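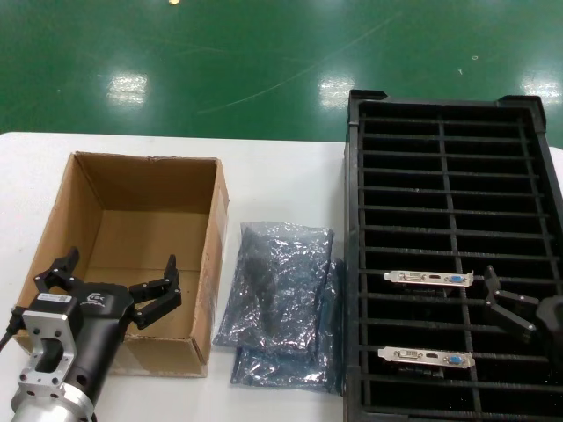
Dirnby to end curbside cardboard pickup in May, open drop-off site on Nwosu Road

Dirnby will stop collecting cardboard at the curb in May and ask residents to bring it to a new drop-off site on Nwosu Road, the town council decided on 15th March.

The vote was 5 to 2. Regular trash pickup and the collection of glass, cans and plastic bottles will stay on their current schedule.

The change affects 1403 households on the town's three collection routes. Apartment buildings with their own dumpsters have private contracts and are not included.

Town manager Kirsty Laing told the council that the hauler, Gestum, had asked for a higher fee to keep picking up cardboard when its contract comes up for renewal. Trucks on the Dirnby routes now fill up with boxes well before the end of the run and have to make a second trip to the sorting plant in Ornolow.

"We are paying to drive air back and forth," Laing said. "A lot of what goes in the truck is boxes that have not been flattened."

According to figures in the council packet, the town collected 198 tons of cardboard last year. Laing said the amount has gone up every year since the town started keeping separate records for it.

The drop-off site will be in the fenced lot behind the old highway garage. It will have two compactors and a covered bin for paper. Hours will be 7 a.m. to 7 p.m. daily, and there will be no charge for Dirnby residents. Businesses can use the site with a permit, which will cost $70 a year.

Boxes must be empty and flattened. Tape and shipping labels can be left on. Foam, plastic wrap and air pillows have to come out. Pizza boxes will be accepted if they are free of food, but waxed boxes of the kind used for produce and frozen fish will not.

Council member Senan Hanrahan voted against the plan. He said it would be hard on older residents and people without cars, and he predicted that more cardboard would end up in the trash.

"My street is a mile and a half from that lot," Hanrahan said. "I can put boxes in my trunk. The woman across from me takes the bus."

The council added a provision for residents who cannot get to the site. They can sign up with the town clerk for a home pickup once a month. A doctor's note is not needed. Laing said the public works department can handle the stops with a pickup truck it already owns, as long as the list stays at a reasonable length.

Of the 37 people who sent written comments before the meeting, most were against ending curbside pickup. Several asked whether their trash bills would go down. Laing said they would not, but that without the change the bills would have gone up.

Bülent Bayram, who owns a furniture store on Center Street, spoke in favor of the permit. He said his store now pays a private company to empty a cardboard dumpster twice a week.

"Every chair comes in a box, and some of the boxes come in a box," Bayram said. "For $70 I will drive it over there myself."

Raimo Manninen, who lives next to the highway garage, asked the council to think about noise from the compactors and traffic at the corner of Nwosu Road and Mill Street. Public works director Zamfira Crăciun said the compactors will be set on the far side of the lot and will not run before 8 a.m. Her department will also paint a left-turn lane at the corner and trim the hedge that blocks the view of cars coming down the hill.

Crăciun said the lot still needs new lights and a concrete pad under the compactors. The pad will be poured next month if the weather is dry.

Residents will get a postcard with the date of the last curbside pickup for their route. The blue cardboard carts belong to the town but do not have to be returned. Anyone who does not want to keep one can leave it at the curb on the last pickup date, and the crew will take it.

The council will review the change after six months. Sign-up forms for home pickup and applications for the business permit are at the town clerk's office.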